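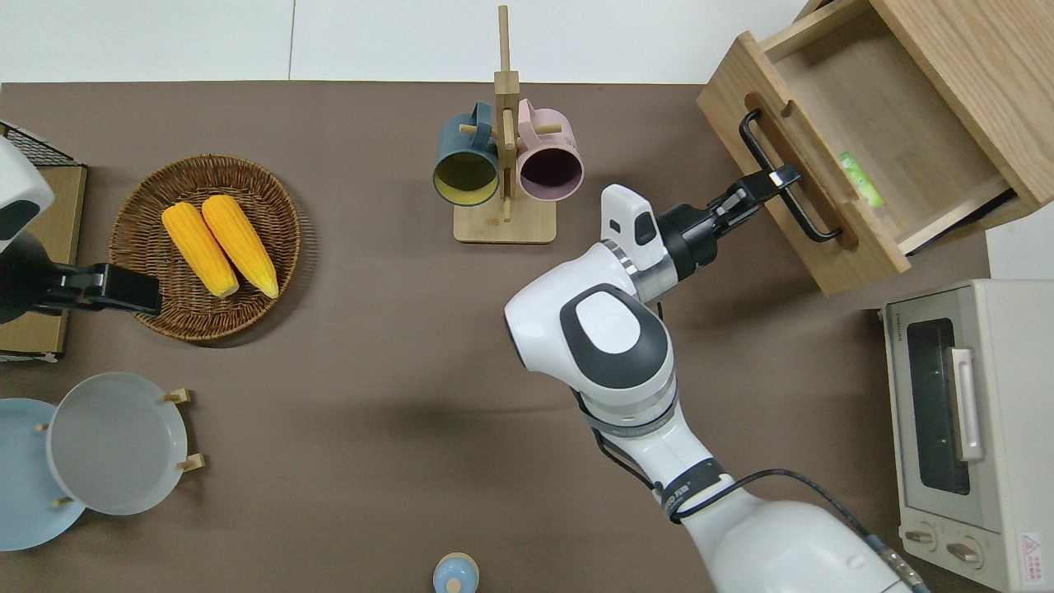

Maren Tolliver
Contributing writer, short-stay and housekeeping operations

Behind the drawers at Gelley

Posted in Site Visits

The invitation said "light refreshments and a look at the future of turnover," and I can confirm that there were refreshments. The coffee was in a tall steel urn by the coat rack. The future of turnover was down a corridor, through a fire door that had to be held open with a hip, and it was having a long think about a drawer.

Gelley runs furnished apartments for people who are in Ulcombe too long for a hotel and not long enough to buy a mattress. It has 218 of them, and every one comes with a kitchen. Anyone who has worked in this trade knows what the kitchen means. Beds are fast. Bathrooms are unpleasant but predictable. Kitchens are where the hours go, with the guest who has reorganized the utensils according to a private system and the drawer that has quietly taken in several stays' worth of sauce packets. In August, Gelley says, it does up to 100 turnovers in a week, and the kitchens decide whether anybody gets home for dinner.

So Gelley has been working with Flonero, whose two-armed machine is learning to do the part of a kitchen reset that happens above the knees and below the cabinets. Drawers get opened and checked. Things left in them come out. Mugs go back on the mug tree. I was there for the afternoon session of the open day, in a group of property managers, one linen supplier, and a man who I think had come in for the coffee.

The practice room

They call it the short kitchen. It used to be the linen overflow, and you can still see the shelf brackets. Now there's a brown table with a wooden drawer unit at one end, a toaster oven, plates, a basket, a mug tree, and whatever else has been dealt out that day. The staff rearrange it between runs, with some relish. Our guide, one of the housekeeping leads, told us that the first layouts were much too tidy. Flonero's people had set things out at right angles with a respectful distance between them. The housekeepers looked at it, asked if anyone from Flonero had ever seen a kitchen after a guest leaves, and put corn in it.

The corn is in a wicker basket and it is there, our guide explained, because somebody once checked out of an apartment leaving two ears of it behind and nothing else, not even the bin bag. She seemed to hold this against them still.

The drawer is the main event. It has a long black metal handle, the sort you and I would hook with two fingers while looking at our phone. The arm closes its gripper around the bar with the care of somebody picking up a sleeping hamster. Then it pulls. When I first walked in, the drawer was open, there was a little green-and-white packet lying in it, and a roomful of adults in outdoor jackets had gone completely silent. I have been to weddings with less atmosphere.

What it's good at, what it isn't

The machine is slow. The hosts said so early and often, which disarmed most of the questions people had been saving up. One of the housekeepers offered to race it and was told by her supervisor that she wasn't allowed to anymore. What it has going for it is that it checks every drawer, all the way to the back, on every run. People don't. I cleaned apartments for several summers and I can tell you exactly how I checked the bottom drawer late in the afternoon. I looked at it from across the room and decided it was fine.

Mugs are improving. Hanging a mug on a peg requires you to know where the handle is, and mug handles, as a category, are badly behaved. During our session it was asked to put a mug back and made a patient approach, stopped, backed off, and made another one from what looked to me like the same direction. It got there. The linen supplier clapped, and then looked as if he wished he hadn't.

Glassware is off the list for now. So is anything sticky. The toaster oven was in the room, but we weren't shown it in use, and when I asked about crumb trays there was a small pause and a reference to "a later phase." I have been in this business long enough to know that the crumb tray is always a later phase.

The people part

This was what I'd come for, and credit to Gelley, they gave it more time than the robot. There are 11 people on the kitchen side of the housekeeping team. All of them have spent time in the short kitchen, on rotation, and those hours are paid at a higher rate than a turnover. That last bit was negotiated. The first plan had been to pay it at the normal rate on the grounds that it was sitting-down work. Our guide delivered this history in a very level tone of voice, with a manager standing right next to her.

The work itself is a mix. They set up the table. They decide what counts as finished. They watch a run and mark where it went wrong, in a log kept on Uniyal, the scheduling software the company already used for turnovers. Uniyal was never meant for this, so a failed mug shows up as a maintenance ticket. For the first few weeks the actual maintenance man was getting alerts on his phone about mugs. He went to look at some of them.

"Decide what counts as finished" turned out to be the interesting one. Gelley has a written standard for kitchens, and I have a copy, and it says things like "drawers clear and presentable." Fine for a person. A machine would like to know what presentable is. So the team had to sit down and say it out loud, and discovered that they did not agree. Does a sealed packet of something stay in the drawer for the next guest or get thrown out? Half the team had always left them, as a kindness. The other half had always binned them, as hygiene. They had been working the same buildings for years, undoing each other's kindness and hygiene on alternate shifts. It's now policy that packets come out. Feelings remain.

I talked to a couple of the staff by the urn afterward, without the manager. One liked the rotation a great deal, mostly for her knees, and said that being asked how she did things was new and she was getting used to it. Another was less sold. Her worry wasn't being replaced next month by something that needs several tries at a mug. She worried about the schedule. If the kitchen is taken off her list, she said, the company will see a gap, and the gap will be filled with another bathroom. She'd seen it happen when they brought in the folded linen service. The time saved on folding had gone straight into an extra apartment per shift.

I put this to the manager in the question session, in a more polite form. The answer was that no change to the number of apartments per shift is planned while the trial is running. I wrote down "while the trial is running" and underlined it. To be fair to the manager, it was a straighter answer than I usually get, and it was given in front of the staff, who I expect also underlined it.

There was another question from the floor about who gets the blame if a machine-checked drawer still has something in it. At the moment a housekeeper signs off every kitchen, so it's the housekeeper. Some murmuring at that. You can be answerable for a drawer you opened yourself. Signing for one that was opened by a pair of arms while you were two floors down with a duvet is a different kind of job, and I don't think anybody has worked out yet what it should pay. The Flonero side said they could provide a record of each run. The housekeepers wanted to know when exactly they would have time to look at it.

Practical notes for anyone going

There's another open day planned, for people in the trade. Ask at the front desk and they'll put your name down. The building is the low one behind the main Gelley office in Ulcombe, and the sign on the road points at the wrong entrance, so keep going past the loading bay. Parking is free but fills up with laundry vans after lunch. Go to the afternoon session anyway, because the housekeepers are off their morning shift by then and they're the ones worth talking to.

Stand on the drawer side of the table if you can. I spent the first part of the demonstration behind a tall man's backpack.

Sandwiches were egg or cheese. The egg went first. I'm told the trial moves into a real, unoccupied apartment next, on a lower floor, with its own drawers and its own mug tree, and that the team has already been in to hide things.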